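Updated 8th September, with a better way of doing the labels.

I had an old Detel desktop under my desk for so long that it had become a footrest. It still had family photos on it, a lot of them, and every time I thought about getting rid of it I got nervous and pushed it back under. Last month I finally took it apart, got everything off it and packed the useful bits away. It took one long afternoon, and most of that was me looking at pictures of a dog we had years ago.

If you've got a machine like that, this is how I'd go about it.

## Before you open anything

If it still turns on, turn it on! Copying files from a running computer is so much easier than pulling the drive. Plug in an external drive and copy over your whole user folder - don't pick and choose, you can do that later on the couch.

Mine had some 3000 photos in one folder called "new stuff" and another 51 sitting on the desktop itself. I also found a folder of scanned recipes I'd completely forgotten about. Check these places too:

- Downloads (I know, but check)
- The recycle bin
- Any second user account, especially if you had kids using it
- The email program, if you used one that kept mail on the computer

When the copy finishes, open a few files from the copy. Pick some from the top of the list and some from the very bottom. Then safely eject the drive and put it in another room so you don't get mixed up.

## Taking the parts out

Shut down, unplug the power cord from the wall and hold the power button in for a few seconds. Touch a bare metal part of the case before you put your hands inside, and do it again whenever you've been wandering around on carpet.

I take a phone picture before each cable I pull. Memory sticks have a clip at one or both ends; push those outward and the stick pops up. Hard drives are usually held by four screws, or they slide out on a plastic sled. Leave the power supply closed up. There's nothing in there you want, and it can hold a nasty charge.

Screws go in an egg carton, one cup for each part.

## Keeping the parts tidy

My first try at storage was a shoebox, and everything slid to one end the moment I picked it up. Standing parts on edge works much better. You can see what you've got, and you can lift one out without touching the rest. 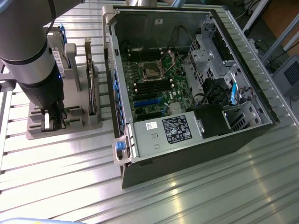

*Upright slots for computer parts, on a ridged aluminum table.*

At home I use a Gistton letter rack that I got for filing bills. Each part goes in an anti-static bag first, then into a slot. For labels I used to write on the bag, and it rubbed off. Now I use a strip of masking tape with three things on it: what it is, which computer it came from, and whether it worked when I took it out. That last one has saved me so much fiddling.

Drives get a bit of extra care. I keep mine away from the radiator and on a shelf I won't knock into with the vacuum. 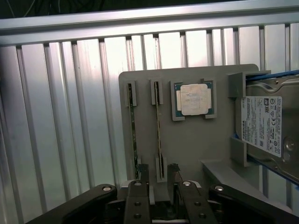 ## If the computer won't start

You can often still get the files. Buy a USB adapter or an enclosure that fits your type of drive (mine's a Zirneck) and plug the drive into another computer with it. If it shows up, copy everything right away and don't stop to browse.

If it clicks, grinds or doesn't show up at all, unplug it and leave it alone. I took a clicking one to Kwiatkowski, the repair shop near me, and they got 136 files back. They were mostly tax papers, but I was glad to have them.

## Wiping what you don't keep

Don't give away a drive with your stuff on it. Deleting files and emptying the bin isn't enough. Use the wipe tool that suits your kind of drive and let it run all the way to 100 percent, even if that means leaving it overnight. I did mine in two goes because I forgot the laptop was on battery, and had to start over.

The empty case went to the electronics recycling drop-off. Call ahead and ask if they take monitors too, as mine charges for those.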